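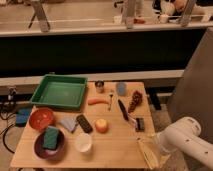
Braster and Valdovinos Robotics Laboratory present method for robots that ask before they move

IRUMBERG, March. The research group of Braster, together with the Valdovinos Robotics Laboratory, announces today the first results of a new method for teaching a robot arm to tidy a mixed table. The method is called Genmont. With it, the robot measures its own doubt about each object and requests a short human correction only when this doubt is too high.

Household objects remain a difficult subject for robot learning. A spoon, a folded cloth and a sponge lying in a bowl need three different ways of grasping, and on a full table they also disturb each other. Many systems are trained with a large number of complete demonstrations, in which a person guides the arm from the start to the end of the task. To record these demonstrations is slow and tiring work.

In Genmont, the person gives complete demonstrations only at the beginning. Afterwards the arm works alone, and the operator corrects single movements when the system asks for it. The corrections are stored and used for the next training in the same night.

For the study, the team recorded 258 table arrangements with kitchen and household objects, among them bowls, cups, a knife, a remote control and toy food. The objects were placed freely, without marked positions. Training was repeated in 6 rounds. In the last round, the operator had to correct the arm in 18 of the arrangements. All the others were finished without help.

"We were surprised how much the robot learns from a very short correction," says Simone Marinho, who leads the study. "The operator moves the gripper a little to the side, and in the next round the same mistake is rare. We must still understand why this works less well with soft things."

Cloths and towels are the weak point of the present version. The arm often takes only the upper layer of the fabric, and the system does not always notice it. Thin cutlery lying flat on the table is also difficult when another object touches it.

"I would not call the problem solved," says Dirceu Trindade, responsible for the control software. "But we can now prepare a new task in 5 working days, and this is a good basis for us."

The next phase will test the method with a second arm and with operators who have no experience in robotics. The recordings and the training code will be made available to other research groups on request.

Press contact: Nayara Camargo, Braster, Irumberg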